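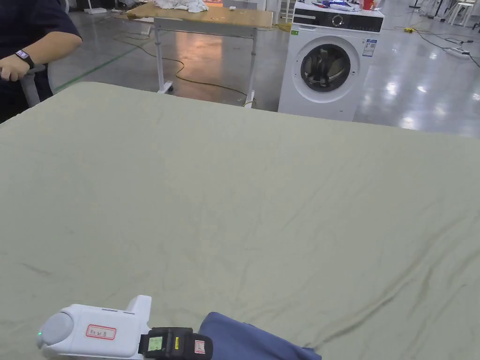

Floltholm, out of season

Garba Chukwu takes the slow boat, packs too much and eats very well.

First thing to know. There is no bridge. There was talk of one, years back, and the islanders voted it down. So it's the ferry from Fastport, 2 hours when the wind behaves, longer when it doesn't. Mine didn't. I drank bad coffee on the top deck and watched the mainland go gray, then go away.

Floltholm has 900 people in winter. By July the guesthouses are full and the one road is a parade of rental bikes. Come in April. You get the cliffs to yourself, half-price rooms, lambs everywhere. Some places still shut, mind — check before you set your heart on lunch.

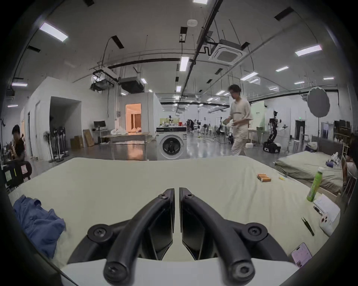 Orange batteries, blue cloth, green sheet.

I stayed in Wirkeck, the bigger of the villages, above a bakery. Do this if you can. The ovens go on before dawn and the smell comes up thru the floorboards. Rye loaves, cardamom knots, a flat salty thing with seeds that I never learned the name of and ate every day.

From the bakery door it's 5 miles to the lighthouse. Good path, mostly. Boggy past the second gate, and the signpost there points the wrong way. Keep the sea on your left. Puffins on the north ledges if you're lucky, fulmars if you're not, and wind either way. 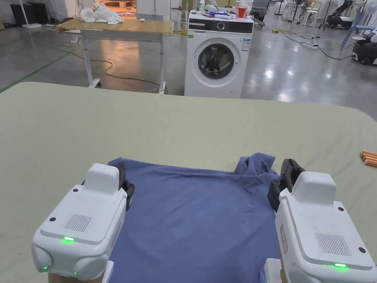

The high point is Nwankwo, 1,508 feet, named for a ship's doctor who settled here and walked up it every morning untill he was very old. It's a steep pull and there's no shelter on top. But the view. Both harbors, the whole string of skerries, weather coming in an hour before it hits you. I sat up there with a cardamom knot and got soaked anyway.

Dinner is at Chukwuemeka Okonkwo's place on the quay. Ten seats, one menu, no sign outside. He cooked on ferries before he cooked here, and he still plates fast. Smoked haddock in broth. Potatoes with brown butter. Rhubarb, very sharp, with cream. "People come for the birds," he told me. "Then they ask what time I open." Seven, is the answer. Book.
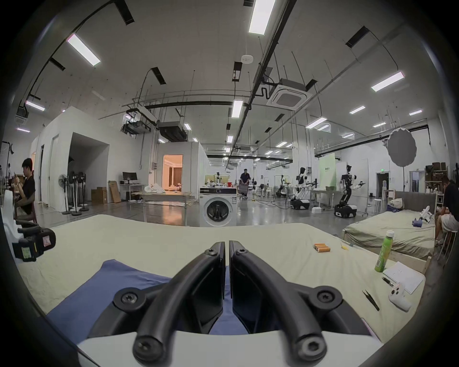
Gripper fingers over folded blue cloth, with batteries to the right.

Getting there: boats leave Fastport every morning, and the summer timetable starts 21st April. Bring cash, the card machine on board is moody. Bikes go free. Dogs too, on a lead, outside deck only.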